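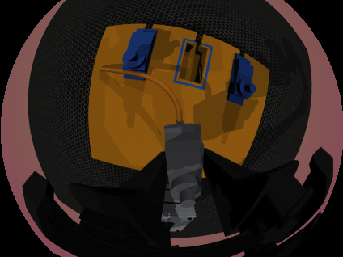 One worker at the Liltora plant in Ditaldale was asked whether a robot had taken her job, and she replied that it had taken the part of her job that made her wrists hurt. Her answer is a good place to begin, as many young people ask the same question when they learn about robots at work.

Liltora makes control units, the small boxes that tell larger machines when to start and stop. Each unit needs parts fitted into it by hand or by robot. A gray part with a round knob, for instance, may have to go into an opening of just the right shape. The robot holds the part between two fingers, lines it up with the opening, and pushes it in. This kind of work is called insertion.

Why is insertion hard for a robot?

You can put a plug into an outlet without thinking much about it. Your eyes find the outlet, and your fingers feel when the plug is a little crooked. A robot has to be taught both of these skills. If it pushes while the part is tilted, the part can jam or break. A cable makes the task harder still. Cables bend, and a loose one can get in the way.

For this reason, robots often practice in a simulation before they touch a real part. A simulation is a world made by a computer, a little like the world inside a video game. In a simulation, the robot can drop a part or miss the opening and nothing is damaged. The people who run the practice study each mistake and change the instructions.

What changed for the workers?

Before the robots came, 22 people at the plant fitted parts by hand. A worker could repeat the same small push for most of a shift. Sore hands and tired eyes were common.

In April the plant began to use two robots, which were set up by a company named Gulyás. The workers' days are now different. Twelve of them received training of 80 hours and now look after the robots. They load the trays, check the finished units, and stop the machine when a part does not sit properly. Other workers moved to repairs or packing. A few still fit parts by hand, as some units are ordered in such small numbers that teaching a robot to build them would take too long.

Not every change was welcome. Some workers missed talking with the person at the next bench. Some found the training difficult and asked for more time, which they were given. Workers also wanted to know whether their pay would stay the same. Questions about pay and hours are decided by people, and workers have a right to ask them before a new machine arrives.

Words to know

Automation: using machines to do work with little help from people.
Gripper: the part of a robot that holds things, as a hand does.
Insertion: putting one part into another.
Simulation: a computer-made world used for practice.

Something to try

Put on a pair of thick winter gloves and close one eye. Ask a friend to hand you a key, and try to fit it into a lock. Then take off the gloves, open both eyes, and try again. Talk with your friend about which was harder to lose, your sense of touch or the sight of one eye.

Published by the Indau Learning Office, 3 Feb 2022. Teachers may copy this page for use in class.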